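Unit 7 Notes: Learning Two-Arm Laboratory Tasks from Demonstration
Course instructors: Maricica Vlad and Arash Khosravi

Reading for this unit: the Urkbridge report, sections 2 and 4. Students should have completed the exercise on action chunking before the lecture.

7.1 The problem

A policy trained by imitation learns to map camera images and joint readings to arm commands. During training it sees only the states that the human operator visited. Once it runs on its own, small errors move the arms into states that are missing from the training data, and the errors grow. The effect is known as compounding error. It is severe in bench work, where a tube must enter a hole only slightly wider than itself.

7.2 The method

The Urkbridge group collected 228 demonstrations by teleoperation. Of these, 62 were corrections: the policy was allowed to run until the operator judged that it was drifting, and the operator then took control and brought the arms back to a useful position. Only the corrected portion was added to the training set. The policy predicts a short sequence of actions for both arms together, and overlapping predictions are averaged before they are sent to the controllers.

Students should note that the two arms share one network. An earlier version, called Pamell, trained a separate network for each arm and often failed at handovers, when one gripper opened before the other had closed.

7.3 Transparent objects

Depth sensors return poor readings on glass and clear acrylic. The method therefore uses color images alone and leaves the network to find edges and reflections that mark the position of a rim or a hole.
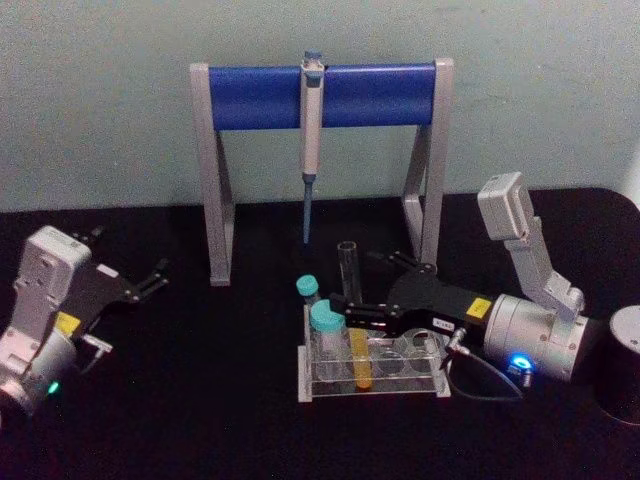

Lighting has a strong influence on this approach. The report states that performance fell when the overhead lamps were changed, and that new demonstrations under the new lamps restored most of it. The authors did not test tubes of other diameters.

7.4 Questions for discussion

Why might full demonstrations be less useful than corrections late in training?
What would be lost if the actions were not averaged?

Written answers are due 13 December 2025.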